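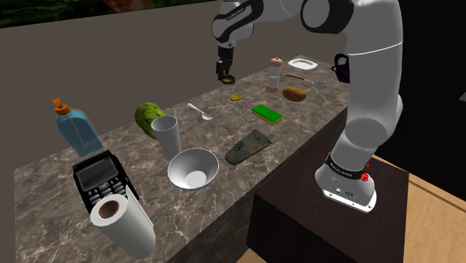
Gray-brown marbled counter, pale veins, kitchen items on it.

Apr 9, 2024

Second pass at the countertop question. The Greenberg slab is still the front-runner, but the quote came back with 13 line items and two of them are the same cutout charge. Wrote to Dehua Tang at Wenach to have one removed.

Measured the long run again. Depth is fine at the window end and 4 mm short at the corner, so the wall is out of square. Otis Mercado wants to scribe the backsplash to hide it. I would sooner float the plaster. A scribed edge collects grease and the caulk line ends up uneven -- we had that in the old apartment and I cleaned it with a toothpick for years.

Tested the three sample offcuts overnight with coffee, lemon juice and turmeric paste. The honed marble etched under the lemon, as expected. The quartzite took a faint yellow ring, which lifted with baking soda. The porcelain did nothing at all and looks like a bank lobby.

Veining direction is unresolved. Consolacion says it should run with the length of the counter. Darnell says on the diagonal, with a seam by the sink. A diagonal layout wastes more stone and I have no figure for how much.

Base cabinets are level to within 2 mm after shimming. The fridge panel is not in yet. Called Vurell on the hinges and was on hold for 52 minutes, then got disconnected. Will try again tomorrow before work.

Dinner was eggs on the camp stove.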